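The Mug Tree Comes Back

I held out against the mug tree for years. My grandmother had one, a dark wobbly thing that lived beside the bread box and tipped over if you took the mugs off in the wrong order, and I grew up thinking of it as something that belonged to a certain kind of kitchen, along with the crocheted potholders and the rooster clock. Then last February I moved into a place with one upper cabinet. One! And that cabinet was already full of the things you can't keep anywhere else, like the cereal and the good colander and the tall bottle of vinegar that won't stand up in a drawer.

So the mugs went on the counter, and for a few weeks they sat there in a little herd, getting shoved from one end to the other every time I needed to chop an onion. I stacked them. Stacked mugs are a bad idea, in case you were wondering. I chipped the green one I'd carried through three apartments, and I was so mad at myself that I went looking for a mug tree that same evening.

What I found is that the whole category has quietly improved. The old ones had four or six pegs stuck out like the arms of a coat stand, all at one height, so the mugs banged into each other. The newer ones stagger the pegs, and the base is flat and heavy enough to trust. I ended up with one from Nesby, in a pale wood, and it cost less than the shipping on my last armchair. I've since tried two more, which is how this turned from a small household purchase into an article.

Let me say something about the pegs, because I have become a person with opinions about pegs. They need to tilt up. A peg that sticks straight out will hold a mug just fine until somebody slams the refrigerator, and then the mug starts creeping toward the end. A slight tilt fixes that. They also shouldn't be too fat. I have a handmade mug with a handle so small you can only get two fingers in it, and the Hoxha tree, which is otherwise gorgeous, can't hold it at all. The Uncombe one can, but its pegs are short, and a big diner mug hangs off the tip in a way that makes me nervous. You really do have to bring your biggest mug and your fussiest mug to the store with you. I did this. I carried them in my tote wrapped in a dish towel, and the woman at the register was very nice about it.

Once the mugs were up in the air I started looking at everything else on the counter in a different way. Why was the plate stack lying flat in a cabinet I had to kneel down to reach? I only use a couple of plates on an ordinary day. They could stand up, the way they do in a drying rack, and I could just grab one. 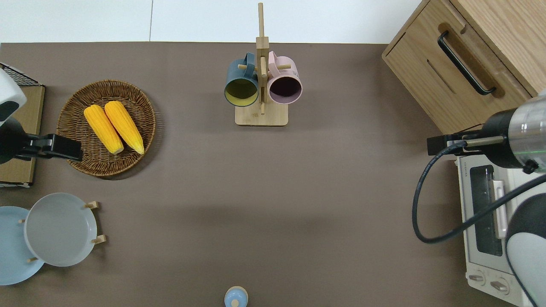

A plate stand sounds even fussier than a mug tree, I know. I associated them with commemorative plates, the ones with a lighthouse on them that you aren't allowed to eat off. But a plain wooden one with pegs takes up so little room, and I've come to love the colors of my everyday plates in a way I never did when they were in the dark. I bought them one at a time at yard sales and never thought of them as a set. Standing up together, they sort of became one.

There is a downside, and it's grease. Anything that lives out in the open near a stove gets that faint tacky film, and if you cook the way I do (a lot of frying, the window stuck shut with old paint) you'll notice it in a week. My answer is to keep out only what I use every day. A mug that gets used gets washed, and so does a plate. The four mugs I had hanging at the beginning came down to fewer once I admitted I only ever reach for the same ones, and the rest went up behind the cereal. I miss them less than I expected.

And then there's the basket question. I'm a fruit bowl person by upbringing. There was always a glass bowl, and at the bottom of it there was always one soft lemon that we all pretended not to see. A wide, low woven tray works so much better. You can see all of it at once. The air gets around things, and if a peach leaks you notice before it's glued itself to the one underneath. I keep mine for whatever is going to be eaten that day or the next, and I switch it out as I go. In August it's tomatoes and peppers. In winter it's onions, some clementines, and the heel of a loaf in a paper bag.

Corn is the one thing I'd argue with myself about. Once the husks are off it wants to be in the pot fairly soon, or else wrapped up in the refrigerator, and leaving it out all afternoon does it no favors. But if I'm getting supper together I'll shuck it over the trash can, drop it in the tray while I deal with everything else, and it's right there when the water boils. I have cooked corn for 11 people out of a kitchen the size of a parking space with this system, and the only casualty was a stick of butter that slid off the edge of the counter.

If you get a wicker tray, look at the rim. A thick braided rim gives you something to hold when you carry it to the table, and it keeps round things from rolling out. The cheap ones have a rim that's just the ends of the canes tucked under, and those ends work loose. I have a scar on my thumb from one. To clean them, I take mine outside and knock the crumbs out against the porch rail, then go over it with a damp brush, then let it dry in the shade. Don't soak it. I soaked my first one overnight in the tub and it dried into something like a potato chip.

Wood needs a little care too, though not as much as people make out. I wipe the mug tree down when I think of it, and a couple of times a year I rub in some mineral oil with an old sock. The Uncombe came with a little card telling you to oil it monthly. I don't oil anything monthly. It looks fine.

The bigger issue is water. Mugs go up wet, in my house anyway, and water runs down the handle, down the peg, and into the joint where the peg meets the post. That's where the Hoxha started to go gray. If you can bring yourself to give each handle a quick swipe with the towel before you hang it, you'll add years to the thing. I manage this perhaps half the time. I do hang mine with the open end tipping down, which lets the inside drain and keeps the dust out - and if you have cats, keeps the cat hair out as well.

Where to put it all is the part I got wrong for the longest time. I had everything in a row, front and center, because I was proud of it, and I'd lost my only decent work surface. Everything had to be picked up and moved before I could roll out so much as a biscuit. A friend came over, looked at it, and without asking pushed the whole lot back toward the wall and out to the sides. It took her a minute. I'd been living with it the other way for months.

So now the middle stays bare. That's the rule, and I'm strict about it, even with the mail. The mug tree goes at the back against the wall, where it's tall and can't block anything. Plates go off to one side where my hand falls. The tray goes wherever there's a gap. When I want to cook I've got a clear space waiting for me, and when I'm done I wipe the middle and don't have to lift a thing.

I should say what it cost, since my mother asked me and then asked me again. I went a little wild on the table underneath it all, a secondhand one from Tident's warehouse sale, and with that included I spent $383. My sister did her own version across town and came in at $379, and she has brought up those four dollars at every family meal since. Take away the tables and we're both talking about very modest money. The plate stand was the cheapest thing in the cart by a mile, and it's the one I'd replace first if it broke.

I did find my grandmother's mug tree, by the way. It was in a box in my aunt's garage with two pegs missing and a sticker from some long-gone hardware store on the bottom. I've glued in new pegs cut from a dowel, and they're a completely different color from the rest. It still tips over if you take the mugs off in the wrong order. I've got it by the back door now, holding dog leashes and my gardening hat.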